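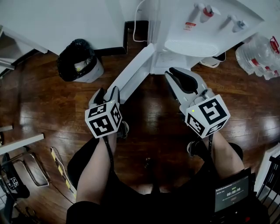 首页 课程 讲义下载 往期 联系我们

办公室日常事务(选修)第四讲:茶水角与地面

主讲:Higinio Figueroa
2019年2月21日

上一讲讲冰箱,有三位同学课后写信给我,说他们单位的冰箱没有那么糟。恭喜,请继续保持,期末我会再问一次。

一、范围

茶水角指饮水机、它周围的墙根,以及所有“先放一下”的东西。我在Usuga分部待过一年,那里登记在册的“先放一下”共107件,最老的一件比我入职还早。本讲不涉及咖啡机,咖啡机在五月单独讲,届时请自带耐心。

二、先地面,后台面,再地面

传统教材写“从上到下”,道理没错,可是写教材的人大概没有在深色木地板上做过事。亮面的深色地板什么都照得出来,灰也照得出来。顺序如下:

1. 把地上的线先收起来。线不收,拖把会替你收。
2. 垃圾桶换袋。袋口要翻出桶沿,塞进桶里的不算套好。
3. 台面上的瓶子立正。按压瓶躺着放,早晚要漏,漏了以后每个人都会说是前一个人放的。
4. 盘子归位。台面不是盘子的位置,虽然盘子似乎一直这么认为。
5. 回头再看一遍地面。

作业里写“地面已处理”的,请写明处理了哪一块。Rusemitz的一位学员交过整整两页报告,通篇没有出现门后。

三、饮水机
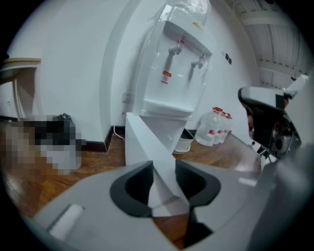

擦饮水机之前先断电,然后从上往下擦:机身顶部、出水口周围、接水盘。红圈的那个龙头按热水对待,哪怕同事向你保证它从来没热过。警示标签用拧干的布轻轻带过,别抠。标签上的字再小也是给人看的,抠掉以后出了事,就轮到你写字了。

接水盘是本讲重点。多数人以为它会自己干,Drillcombe那边有人信了50天。能取下的取下来洗,取不下来的用布吸,吸完再擦一遍边沿。

桶装水靠墙排成一排,提手朝外,标签也朝外,不要挡住插座。水桶外面的塑料膜要不要拆,历届争论很多,我的意见是上机之前拆。持不同意见的同学可以写进作业,我会认真读完,然后扣一分。

饮水机脚边的小盆小桶,挪开,擦,再挪回来。绕着擦的痕迹我隔着走廊都认得。

四、课后作业

选一处茶水角,画平面图,标出所有电线的走向,A4一张。勿用铅笔。下讲前交到Brurnwood楼二层前台,放进文件盒,不要放在文件盒上面。

留言(3)

墙角的橘子:第二部分第3条,我们组已经打印出来贴上了,第二天贴纸也躺下了。

老方:请问门后算地面还是算墙面?

小满妈妈:本来是替孩子找劳动课资料的,看完先去把自家接水盘洗了。

相关讲义

第三讲:冰箱与匿名饭盒(阅读2820)
第五讲:抽屉,以及抽屉里的电池(阅读244)
补充材料:抹布的分类与退休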